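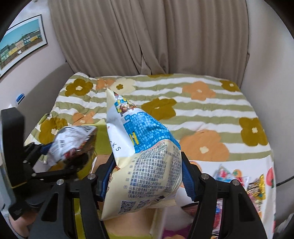

Saltis student loan kit, reviewed after one term of use

Our robotics club in Tokthorpe borrowed the Saltis kit for the autumn term, and I had it in my care for most of that time. The kit is meant for student teams who want to teach a robot arm by demonstration but do not own an arm, or must share one. You hold a gripper in each hand, you do the task as you would like the robot to do it, and the cameras record what the grippers see. Later the recordings are used for training. We wanted to enter the packing task at the Manthorpe student competition in November, where the robot must take snack packages from a pile and put them in a bin, so the kit was borrowed for that purpose only. I cannot say much about how it would be for folding clothes or for kitchen work.

What you get

The loan box contains 2 hand-held grippers, the cables, a small recording unit, a charger, a bag of spare screws and a printed guide. You return everything at the end of the term and pay for what is lost. We lost one hex key. The price of the loan was fair for a club, in my opinion, but the deposit was 361 dollars and this was a difficult conversation at home for me, as I paid it myself and the club returned the money to me later.

The guide is short. It explains well how to start a recording and how to name the files. It explains badly what to do when the recording unit does not recognize the second gripper. The solution is to connect the left one first, always, and to wait until its light is steady. We discovered it by luck on the third evening.

In the hand

The grippers are bigger than I expected from the website. The fingers are moved by black linkages that spread out to the sides, so each gripper needs space, and when you work with both of them close together over a small bin the outer arms will touch each other. After one week you learn to come in with one hand a little behind the other. The new members always forget it.

The best part is the pads on the fingers. They are blue, with ridges, and they hold a smooth foil package surprisingly well even if you take it only by the edges. With the club's old gripper, which has flat rubber fingers, a full bag of corn snacks slides out as soon as you turn your wrist. With the Saltis pads I could hold the same bag upright and turn it so that the label faces the camera, and this matters for us, as in the competition there are extra points if the robot sorts by the label.

Small packets are harder. The fingers must close almost completely, and the last part of the movement has a little play. You feel that the packet is held, you lift, and it turns slowly around the point of contact. The model will learn this turning too if you leave such recordings in the data. I removed many.

I have small hands and the trigger is too far from the grip for me. After 20 minutes I felt it in the thumb. My teammates with larger hands did not complain, and one of them did a full session of 90 minutes with only a pause for tea.

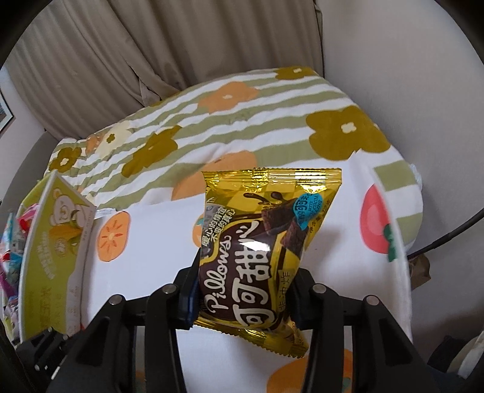

Gumaro Zamudio does not agree with me about the small packets. He read a draft of this review and answered that the play in the fingers is not a fault of the kit at all. According to him one must simply take the packet lower, near the bottom seal, where the filling gives some resistance, and then it stays straight. He also thinks I squeeze too fast. He has recorded more small packets than anybody else in the club, so I leave his opinion in the text next to mine. I tried his method for one afternoon and it was better with the thicker packets. With the thin ones I saw no difference.

Preparing the place

The guide recommends a table with a plain cover and constant light. Mr. Đỗ, our teacher, asked us to do the opposite. His reason is that the hall in Manthorpe has never looked the same two years in a row, and a model which has seen only a gray table will be lost there. So we worked on tables, on the floor, on a bed with a flowered quilt, on a bench in the corridor. I was against it at first. A patterned cloth with large flowers or fruit printed on it seems to me a cruel thing to give a beginner model, when the packages themselves have orange and red drawings on them. But the results of our first training were clearly better when the patterned sessions were included, and I stopped arguing.

One practical remark about soft surfaces. A bin or a carton on a mattress moves when you lean on the edge, and you lean without noticing it. If the bin travels during the demonstration, the recording can still be used, but the end position of the hand will not be the same each time. Stand, do not kneel on the bed, and keep the cable on the side where you do not walk.

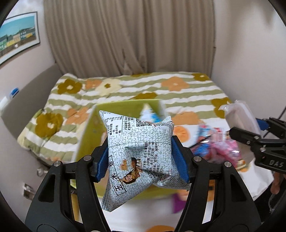 Another thing to decide before you begin is the order of the hands. In our first recordings each person did as he liked: some took a package with the right hand, some with the left, some held one bag in the air while the other hand was already looking for the next. For a person this is natural and quick. For the training it was a mess, and our robot hesitated above the pile like somebody who cannot choose a cake. We then agreed that one hand holds its package still until the other has closed on something. The work became slower and a little boring, but the behavior of the robot improved within the week.

The recordings

Picture quality is good in the middle of the view and weaker toward the border, where the wide lens bends everything. Straight bins become curved. The software can correct it, but it is slow on an old laptop, and we left the recordings as they are. Shiny foil is a problem near a window. The glare covers part of the printing, and then sorting by label is only guessing. We learned to close the curtains and put the lights on, even at noon.

File transfer takes long. Plan for it to run during the night. The recording unit becomes rather warm, and I would not leave it under a blanket or a coat.

The screws on the linkages should be checked every few sessions. The guide does not mention it. One of ours became loose and the finger started to close at an angle, and we noticed only when we looked at the recordings from two days. Tighten it gently.

Support

I wrote to Saltis two times. The first answer, about the connection, came when we had already solved it ourselves. The second, about a worn pad, came the next morning, and a new pad was in the mail the same week without cost. So I cannot complain too much.

Would I borrow it again

Yes, for a team of three or four people who have one clear task. For a large class I would not recommend it, for the students would mostly wait for their turn. I would ask for a second charger and for the smaller grip, if they ever make it. We have reserved the kit for the spring, and Gumaro has already asked to have it first.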